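How to test a two-armed robot on kitchen chores

Can a robot make your lemon drink yet? Parts of it, yes, and it's great fun finding out which parts! Radomir Berisha and I have been running small kitchen chores on a two-armed setup at our Galtstead workshop since July, and this is the routine we'd suggest if you want to try the same.

Step 1. Pick one short chore

Skip "clean the kitchen." Go for something a person does in under a minute, like putting two cups on a tray. Write down what counts as done before you start – upright, on the tray, nothing knocked over – and stick to it.

Step 2. Set the table like a real one

Leave a few things out that the robot doesn't need. Our cup chore shares the table with a cutting board with lemon slices and a couple of knives on it, plus an electric pot over on the other side. The tray goes between the arms, where both can reach it.

Paper cups are a wonderful test. They squash if the grip is too tight, and a cup held on its side has to be turned upright before it can be set down. Watch that turn closely.
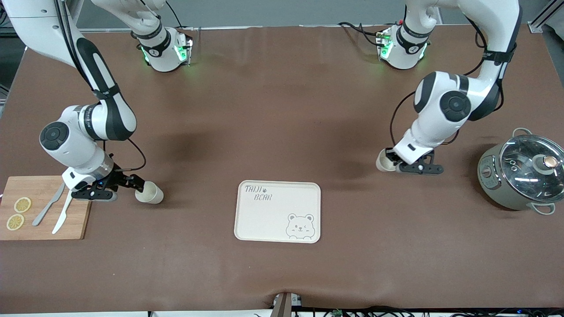
Step 3. Run it 100 times

Ten tries will flatter your robot. Do the full hundred, move the tray a little between runs, and log every miss with a short note. "Dropped" is too vague; "let go before the base touched" gives you something to fix.

Step 4. Time yourself too

Do the chore by hand and compare. Our slowest robot run took 145 seconds, and I can do it in 8 (Radomir is faster and won't let me forget it).

Step 5. Add one thing

Once the cups go well, add a lemon slice to each. Wet, floppy food is much harder than cups, so expect your score to fall.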